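Larkia Trays and Yellow Shelving, data card

What is in it

Larkia Trays is a set of 1575 still pictures from one session of shelf work, with labels. The subject is black trays on yellow shelving. If you were hoping for mugs, bananas or a rubber duck, other datasets have those covered and then some.

The trays are long and rounded, with raised side walls and a taller lip at one end. They look like something that belongs in a boot. We call the tall end the lip and the other end the nose. Earlier versions of the label guide used "back" and "front," which held up until two labelers sat across a table from each other and both were right.

Of the 1575 pictures, 364 show at least one tray clearly enough to label its direction. Another 328 show shelf and no usable tray. The rest are partial views, blur, sleeves, fabric, and whatever else was near the lens. We kept them. A shelf is only in plain view for a small part of the time anyone is working at it, and a set made of the good parts would be a brochure.

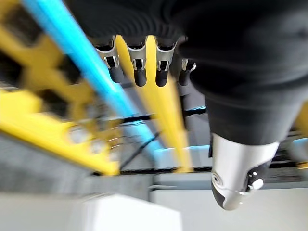

Class "blur": yellow and blue structures behind the fingers, neither with an edge worth tracing.

Label fields

tray_present: yes, no, unsure. "Unsure" is a real answer and you will not be thought less of for using it.

lip_direction: one of eight, read in the picture and not in the room. Leave empty if the lip is hidden. Do not work it out from the neighboring tray. Two trays side by side have every right to face different ways.

surface: yellow_top, yellow_lower, yellow_unknown, floor, other. Please read the next paragraph before touching this one.

The yellow problem. The top shelf is glossy yellow and made of panels with a faint seam. The lower shelf is the same yellow. Close up, with no edge to go by, one stretch of yellow looks very much like another, and labelers turned out to have strong opinions all the same. In version 1 a single strip was labeled top shelf, lower shelf and floor by three different people, each of whom ticked "confident." Hence yellow_unknown. Use it whenever you can't point to an edge, a tray or a gap that settles the matter.

seam_visible: yes or no. Count any thin line crossing the yellow. Glare does not count, although it will try.

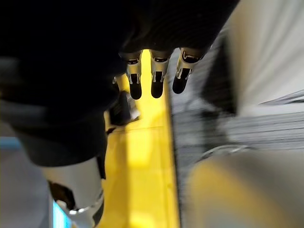
Surface label yellow_unknown, seam_visible yes. Sunlit patches are not seams.

Folder layout

stills/ holds the pictures, numbered in an order that means nothing. They were shuffled once and the key went missing, so please don't build anything on the numbering.

labels/ holds one text file per picture.

mota_check/ holds the second pass, done in a labeling tool called Mota. Where the two passes disagree, both answers are kept. Averaging "top shelf" and "floor" did not produce anything we wanted to publish.

guide.txt is short. It got that way after someone wrote 4000 words on what counts as a lip, and the labelers, being sensible, read none of them.

Edges and borders

Yellow also shows up in slivers: between fingers, under folds of cloth, along one corner of a tilted view with a dark band beside it. Slivers get a surface label only if they touch a border you can follow. Pale floor is labeled floor. The dark band is labeled other, after a discussion longer than it deserved.

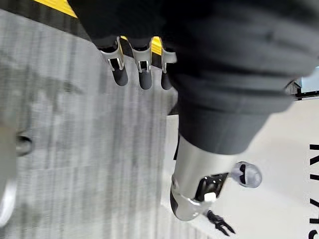 Known weaknesses

One shelving unit, one kind of tray, one color of each. A model trained on this will know a great deal about black on yellow and should not be let near a gray shelf without supervision.

The trays look identical. There are no tray IDs and we are not going to add them. Tracking "the same tray" from picture to picture is not supported.

Matte black on glossy yellow is an easy contrast from a distance. It gets harder close up, where other dark things compete for attention. Most tray_present errors in version 1 were dark cloth.

Shadows under the trays are soft and are not part of the tray. Outlines in version 1 included them now and then, giving us a few trays with skirts. The Stokine outlines in version 2 are tighter.

When several trays sit along the shelf, label every one, nearest first. The far ones are smaller but no less trays. If a hand is touching a tray, label the tray as it sits and leave the intentions alone. 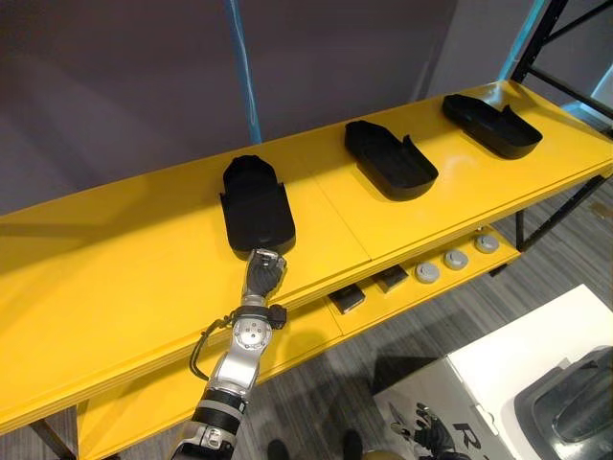 Leen Shboul objected to the nearest-first rule on the Movov list in May: with trays running diagonally up a shelf, she wrote, left to right is quicker to label and much easier to check, and nobody has to argue about distance. She also wants "nose" changed to "toe," given the shape.

Left to right goes in with version 3. The nose stays for now.

Corrections

Send the picture number, the field and what you think it should say. Reports reading "the yellow one is wrong" will be admired and set aside.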